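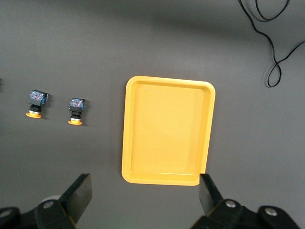 Coserness switch firm opens repair bench to the public

22 Feb 2018

Amaral, the electrical supplier on the Mutia trading estate in Coserness, has opened a repair counter where customers can have worn push-button switches rebuilt instead of buying complete new units.

The counter opened on Monday at the back of the trade shop. It will take panel switches from workshops, farms, lifts and car park barriers, and the firm says most jobs will be ready the same day.

Kosmas Karamanlidis, who runs the counter, said the idea came from looking at what was being thrown away. Last year the shop took back 269 old switches over the counter, and when staff tested them they found that the button itself was often fine. The fault was usually in the contact block, the part behind the button that makes and breaks the circuit.

"People bring in the whole thing and ask for a whole new one," he said. "Most of the time you need a new block and two minutes with a screwdriver."

Each customer's parts are kept together in a shallow plastic tray from the moment they are handed in until they are collected. Mr Karamanlidis said this was the only firm rule at the bench. Blocks from different makers can look very alike once they are off the panel, and a normally open contact fitted where a normally closed one should be can leave a stop button that does nothing.

A basic check costs £8, which is taken off the bill if the repair goes ahead. Emergency stop buttons will be tested but not rebuilt - the firm will only sell new ones.

The shop has put in stock of 400 contact blocks to start with, most of them from Irketov, its main supplier. It also holds lamp holders, legend plates and fixing collars, including sizes for older panels that are no longer listed in the catalogue.

Amaral spent £4,000 on the benches, lighting and test gear. The space was last used for storing cable drums, which have been moved to the yard.

Customers are asked to switch off and isolate equipment before removing any part, and to make a note or take a photo of the wiring first. Staff will not visit sites to remove switches, although they can pass on the names of local electricians who do.

The counter is open on weekday mornings, with no need to book. Larger batches should be arranged by phone. The firm will decide in September whether to add afternoon hours.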